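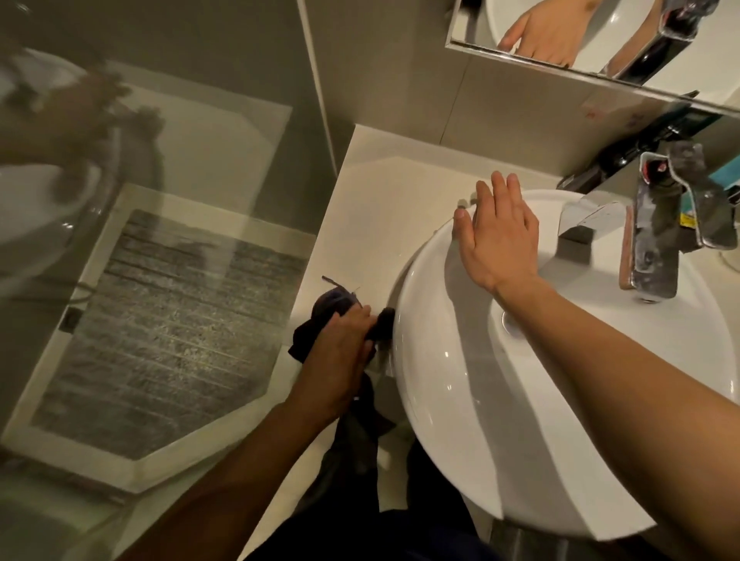
Tridham wants out, and I think we should let it go

I've lived in Skostcombe most of my adult life, and I keep hearing the same line at the bus stop and in the bakery: if one district walks away, the whole county falls apart. I don't buy it. Counties have been cut up and glued back together plenty of times, and the mail still came.

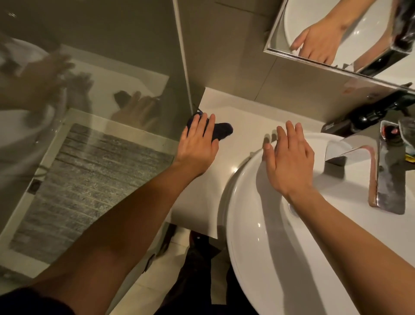 By Duygu Gökçe
Columnist, and a former county clerk

The petition to make Tridham its own county has 4,000 signatures on it, which is a lot for a place with one grocery store. The state constitution says voters in the part that's leaving get a say, and then voters in the part that's left behind get one too. Fair enough? I used to think so. Now I'm stuck on that second vote. It hands the bigger side a veto, and the bigger side has never had to drive 40 miles to contest a property tax bill.

My old colleague Alvar Backlund takes the other view, and he's no fool. He says a right to leave that depends on nothing but wanting to leave isn't much of a rule – next it'll be a neighborhood, then a street. I get it. But we already have a test for that. The law asks for a minimum population, a working budget and a plan for the debt. A street can't meet it. Tridham can, or at least it ought to get the chance to show its numbers.
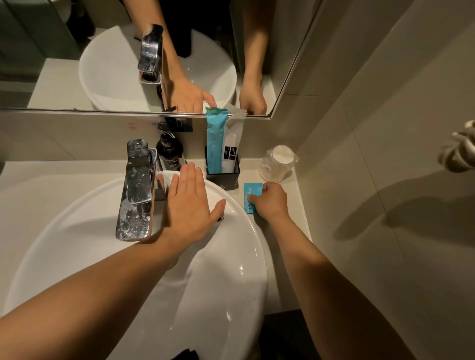

White sink with a chrome faucet

The debt is where I'd really like people to slow down (and where I lose half of every dinner table). Who pays for the courthouse roof? Who keeps the road crews and their pensions? Both sides talk as if this part will sort itself out after the vote, and that makes me nervous. Split the debt first, on paper, in public, and then ask people whether they still want to go. 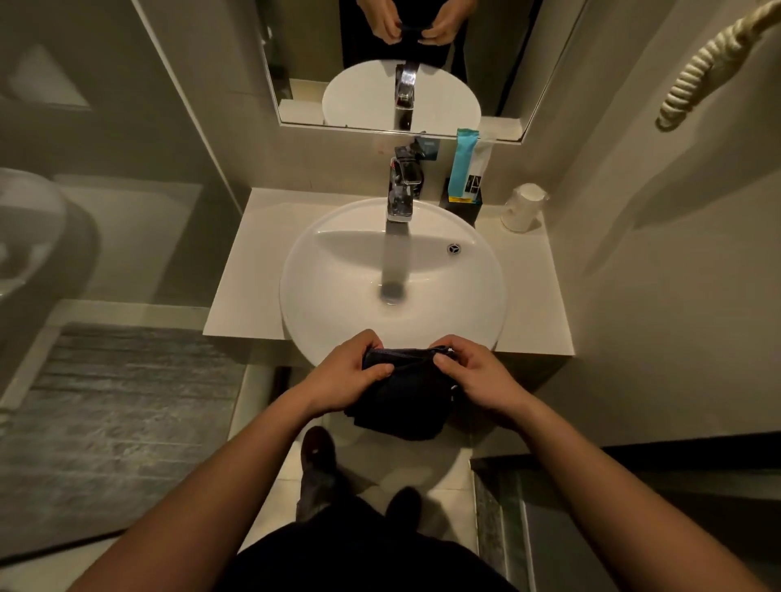

I'd also drop the talk of betrayal. At the last hearing, Şengül Karabulut stood up and said she'd paid taxes to Skostcombe since she was nineteen and wanted a courthouse she could reach on her lunch hour. Somebody behind me muttered that she was being disloyal. To a county! I love this place, but I've never felt I owed my heart to a set of boundary lines drawn by railroad surveyors.

So I'll be voting yes in the second ballot, if we get that far, and I'd like the commissioners to publish the debt figures before the end of March.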